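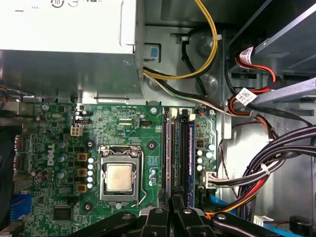
Dell board, processor in its socket, no cooler yet. The gripper is down by the memory slots.

Hollis arm, shared shop – gallery, 21 October 2020

Jamie Mottram is convinced a hobby arm can rebuild an office PC. I am not, and I said I would keep this page going until one of us gives in. The arm is a Hollis kit with fingers we printed ourselves, and it has cost us $1,500 so far, which would buy a stack of working desktops.

More on the same corner of the board. Memory slots have latches, and a latch wants a push in the right spot while the module goes straight down. Two narrow fingers are fine for pinching. Pushing evenly along a long stick of memory is another job, and Jamie's answer is a wider fingertip that has been "almost printed" since August.

About the cables. The yellow and black loop beside the power supply has a small white tie on it, and there are a lot more wires where that came from. Every demo I have watched online uses a bare board on a clean bench. Ask those people to try it inside a case.

Score to date: 20 tries at seating a module, and Joanne Mapplebeck's log has the arm getting there on four of them. By hand it takes me a few seconds. Jamie says the next version of the code fixes the angle – he said that about the last version too.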